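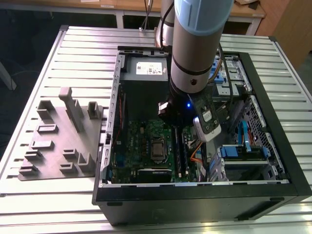 Figure 3.1 A desktop tower on its side with the side panel off, the way we'll work on it for this whole chapter.

Chapter 3
Inside the Case

I put off opening my first computer for two years. I had the screwdriver, I had a free evening more than once, and I still managed to find something else to do every time (I alphabetized my spices!). What finally got me going was my neighbor Embla Hovland, who came over, laid the tower flat on my kitchen table and pulled the side off while I was still looking for my reading glasses. I remember leaning over it and thinking, oh, it's mostly air.

So we're going to start the same way. Shut the computer down, pull the power cord out of the back, and hold the power button in for a few seconds. Lay the case on its side on a table that doesn't wobble. Take off the panel, put it somewhere you won't step on it, and then just look for a while. Don't unplug a thing yet.

3.1 Finding your way around

I like to begin with the power supply. It's a metal box, usually gray, with a label full of tiny print and little badges, and it's the easiest part in the whole machine to recognize. Every computer I've opened has had one, and once I've spotted it I know where the thick cables are coming from. Leave the box itself closed, please. Everything else in this chapter you may touch, but the inside of a power supply can hold a nasty charge long after the cord is out.

Next, the motherboard. It's the big flat board that everything else plugs into, and on a lot of office machines it's green.
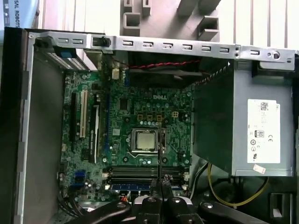

The processor is the one that makes people nervous, and I get it, it was the same for me. Look for a silver square with a metal frame around it and a thin lever at the side. The frame holds the chip down and the lever lets it go. In a running computer you won't see any of this, with a big cooler sitting on top, and we won't get to coolers until Chapter 5. For now I only want you to be able to point at the socket and say what it is.

Memory slots are long and narrow and they have clips at the ends. Expansion slots are long too, which is how I once spent an evening trying to push a memory module into the wrong one (it doesn't go, and pushing harder is a bad idea). Look for the clips! Then check how far the slot is from the processor. Memory tends to live close by, and expansion slots line up toward the back of the case, where the cards can poke their connectors out.

3.2 Cables, and why I draw them

My old teacher Teodor Dalen made us sketch every cable before we pulled it. I thought this was silly right up to the day I had a loose plug in each hand and no idea where either one belonged. 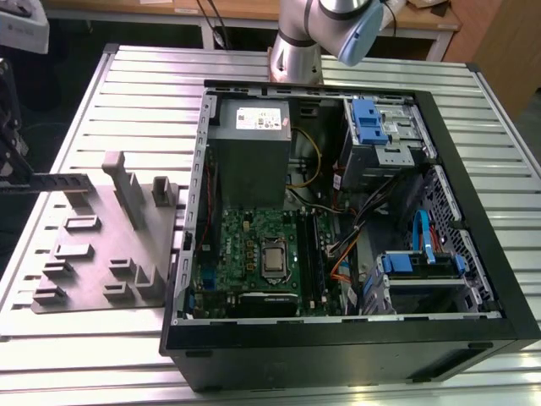

You don't need to be able to draw. I use a pencil line for each cable, write its color next to it, and put a letter at both ends. Red, yellow, orange, black, whatever you've got. Color is handy for telling your own cables apart, but don't lean on it too much for the flat data cables, because those get made in all sorts of colors and do the same job in every one.

Follow each line with a finger, all the way from plug to plug. Some will disappear under a bundle and come out where you didn't expect them. The skinny wires are the ones I lose track of most, so I do those first while I'm still fresh.

Before you go on to 3.3, where we take out a drive, you'll want these on the table:

A Phillips screwdriver, size 2
A muffin tin or egg carton for the screws
Your cable sketch, with letters at both ends of every line
A flashlight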